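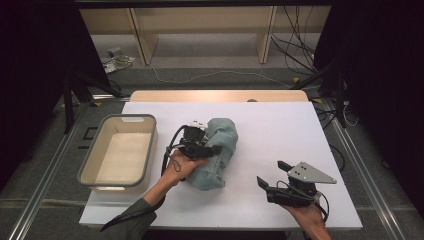

Der **Viltau-Greiffehler** ist eine Störung beim automatischen Greifen von Textilien. Er wurde im Projekt Viltau der Firma Imaton beschrieben und nach diesem Projekt benannt. Dabei meldet die Steuerung einen geschlossenen Griff, obwohl die Finger nur eine Falte des Stoffes halten oder ganz leer sind.

## Ursache

Nach Tyyne Hyvönen liegt der Fehler in der Auswertung der Fingerweite. Dünner Stoff lässt zwischen den Fingern fast keinen Abstand, und der Messwert ist derselbe wie bei leerem Greifer. Ein verschobener Nullpunkt macht die Störung stärker.

## Vorkommen

In einer Versuchsreihe mit 3.068 Griffen trat der Fehler 457 Mal auf, am häufigsten bei zerknüllten Tüchern. Eine Anlage in Flendmont blieb im Januar deswegen bis zu 100 Minuten stehen.

## Abhilfe

Vasilică Avram schlug vor, den Nullpunkt vor jeder Schicht neu zu setzen und zusätzlich den Motorstrom zu prüfen. Bei harten Teilen ist diese Prüfung nicht nötig.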